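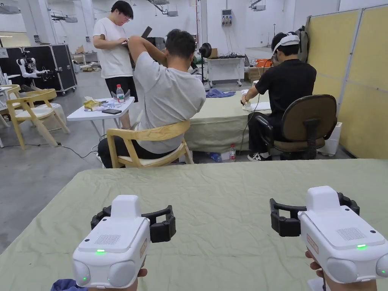 Setting Up a Shared Workroom: Frequently Asked Questions

Last updated Monday, October 19, 2020

Modise rents and sells secondhand tables, chairs, dividers and covers for rooms where several people do close work at once. We sell this stuff, so read the answers with that in mind. We've tried to be harder on it than the catalogs are.

Do I really need a cloth on the table?

Probably not. A cloth cuts glare from overhead lights and stops small parts from skating away, and it hides an ugly tabletop. That's the whole case for it. Anyone who says a green cloth makes people calmer or more accurate should be asked how they measured it.

Will the cloth stay flat?

No. The sage-green one at the top of this page is wrinkled, and so is nearly every cloth we get back from a rental. The Brumach covers are sold as "wrinkle resistant." We washed one 6 times and by the end it looked like every other cover we own. If you need a flat surface, skip the cloth and buy a matte desk pad, or clip the cloth under the edges and accept that you'll be re-clipping it after lunch.

Which color should I get?

Whichever one your small items show up on. White cloths on a white table are easy to lose. A mid green is fine for both light and dark things, though it does show lint. We charge the same for every color and don't believe in "productivity shades."

Do room dividers keep out noise?

Hardly. A tall beige panel with a gray frame blocks the view, and that's worth something if people get distracted by whoever is walking past. Sound goes over the top and around the ends. The maker of our Gomenix panels uses the word "acoustic" on the box. We took it off our own listing after standing on both sides of one and holding a perfectly ordinary conversation.

Can I hang a bag on a divider?

One backpack with not much in it, close to a joint between panels, and only when the feet are locked. Take the laptop out first. If the panel leans at all, put the bag on the floor. Hooks sold as "universal" fit some frames and fall off others, so try one before you order a box of them.

Office chairs or wooden chairs?

It depends how long people sit. For an hour or less, a plain wooden chair with a cushion is good enough and costs a lot less to replace. For longer work at a table, get wheels and a height adjustment. You can ignore most of the other levers. We have yet to see a renter touch the tilt tension.

Cushions slide, by the way. Ties help for a while.

Is a small folding table worth the money?

This is the one item on the page we'd push. Water, tissues and phones have to live somewhere, and if there's no side table they end up on the work table. A small white folding one will hold a bottle, a tissue box and a phone without trouble. Don't sit on it, and don't believe the load figure printed underneath.

Where should water bottles go?

On the side table or under the work table, caps on. We'd keep them off the cloth entirely. Under the table is not perfect either, as bottles get kicked over and roll. When several people have bottles with the same red cap, write names on them.

How much space does each person need?

Catalog floor plans are drawn as if chairs never move. Leave 60 inches behind a seated person if others have to walk past with their hands full. Tape the outlines on the floor before you order anything, then have somebody sit down, push back and stretch both arms.

What about cables?

Run them toward the wall side and keep the slack off the floor. The Uvine clip strip works, but so does a binder clip on the table edge.

What's the minimum rental?

14 days. December bookings need to reach us 11 days ahead, and we can't hold matching chairs without a deposit.

Can I return a stained cloth?

Rentals, yes. Purchases, no, unless it arrived that way and you tell us before you use it.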